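Asking the Hard Questions About the Laundry Robot

16 March 2026

The engineer I spoke to had one condition, which was that I leave out a name. Fair enough. People who work on household robots get into trouble for saying the arms are slow. This engineer spent two years on the chores team at Destero, writing tests for an arm that was meant to clear a table, load a shelf and, one day, fold a shirt. I went in doubtful and I came out doubtful, though for different reasons.

I started with the demo everyone has watched, the one from last December where the Lasora arm puts away a basket of towels. I asked how much of it I should believe.

"The towels were put away," the engineer said. "I have no reason to think they weren't. What I'd want to know is how many towels there were on the days they didn't film."

Was that a polite way of saying it doesn't work?

"It's a way of saying I don't know, and you don't either. A clip is one good run. A chore is every evening after dinner, with the mail on the table and a kid's sock in the wrong place."

Most of the practice happens in simulation, so we talked about that for a while. I had expected something like a video game kitchen. 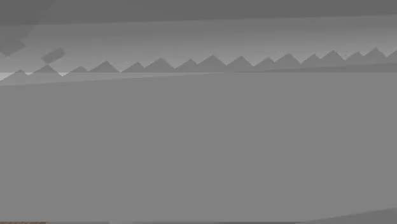

Simulation is cheap, and that is the whole case for it. You can run the same chore all night and break no plates. My complaint is that a kitchen is messy and these worlds are bare. One view we had up on the laptop was a big flat gray surface with a row of gray points like saw teeth showing over the top of it, and hardly any color anywhere. I said I could not find the chore in it.

The engineer laughed. "You'd get used to it. You stop looking for a kitchen. You look for whether the view tells the software anything it can use."

And does a view like that tell it anything?

"Not a lot, I'd guess. You get plenty of views like that. A person would just move their head."

I thought that was the most useful thing said all afternoon, and I pushed on it. A person wiping a counter leans, squints, feels for crumbs with the side of a hand. How much of that can the current machines do?

"Bits of it. Two hands together is still hard. Soft things are hard. Anything shiny or plain is harder than people expect, because there's nothing to grab onto with your eyes." 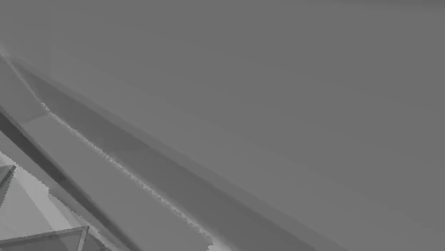
Then we got to shops, where the sales talk is louder. Jestasell wants to put arms on stockroom floors, and its brochure promises shelves filled overnight with no staff on hand. I read that line out loud.

"Overnight, sure," the engineer said. "If the boxes are all one size and somebody lined them up first. Then ask who lined them up."

I asked whether the Krishnan arm, which costs more, does any better. The answer was a shrug and then a longer answer. It grips better. It still has to be told where things are, and when a carton is crushed at one corner it stops and waits for a person.

"So you've hired a person to stand next to it," I said.

"Some nights, yes."

What would change my mind is simple enough. I would like a company to leave an arm in an ordinary house for 7 weeks, with no engineer in the next room, and publish every run, including the bad ones. I asked if Destero would ever have agreed to that.

"We talked about it," the engineer said. "We talked about it a lot."

I asked one more thing while the laptop was being packed away: who does the dishes at home?

"I do. By hand. It takes me less time than it took to set up one test."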